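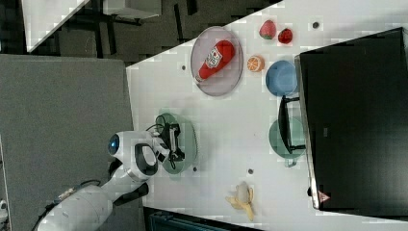 Arm over the bench top, plates and food pieces set out.

Gekska Bench Marking & Safe Working Kit
For small robot arms on shared tables

Page updated 09/02/2021

What it is
Floor and table marking, laminated rule cards and a sign-on log for benches where people and a small arm take turns. Sold by Turkix, packed in Andus. Suits teaching labs, test kitchens, pick and place trials.

What's in the box
10 rule cards, A5, wipe clean
2 rolls marking tape, yellow, matte
1 reach template, clear film, fold-out
1 sign-on log, 146 pages, lined
17 cable clips, stick-on
Spare clips sold seperately.

The rules on the cards
Short version. Full wording comes with the kit.

Mark the reach before anything goes on the table. Full stretch of the arm plus gripper, not just the arm. Tape goes outside that line.

Hands out while the arm is enabled. Moving a plate? Stop first, hand in, hand out, sign, restart.

Cables. Clip what can be clipped. Leave slack at the wrist, run every joint to its limit at slow speed and watch the loop. If it drags over the work, re-route.

Props only, or food nobody will eat. Anything that's been under a gripper doesn't go back in the fridge.

Appliances on the bench get unplugged unless the job needs heat. If it does need heat, two people present and a clear path to the switch.

Colour of the status light goes on the card in pen. Makers don't agree on colours, so write down what yours means.

Loose lids, tape ends, anything that can roll: off the table before the first run of the day.

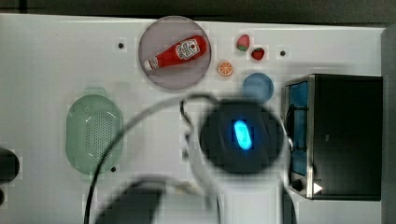 Inna Lysenko: Cards are good, we've had ours up since January. But the tape rule needs a line about tall things. We taped the reach flat on the table and the elbow still swung out over the side higher up. Can the next print say to measure at elbow height as well?

Reply from Shih-chieh Tsao, Turkix: Yes, fair point. Going on card 4 at the next print. Until then, hold the template at elbow height and tape to whichever line is further out. Email us and we'll send you the new card no charge.

Does the kit make my bench compliant?
No. It's housekeeping. You still need your own risk assessment and the arm maker's manual, and whatever your workplace regulator asks for. The log helps when someone wants to see who signed on and when.

Fitting
Half an hour with two people. Clean the table with warm soapy water, let it dry properly, then tape. Don't tape over bolt holes, you will want them later. Template folds back into it's sleeve.

Sizes
Standard template suits single benches. Long bench version is the Le Goff sheet, same cards, wider film. Order by name.

Shipping
Canada and Australia from stock. Elsewhere ask first. Returns fine if the tape is unopened.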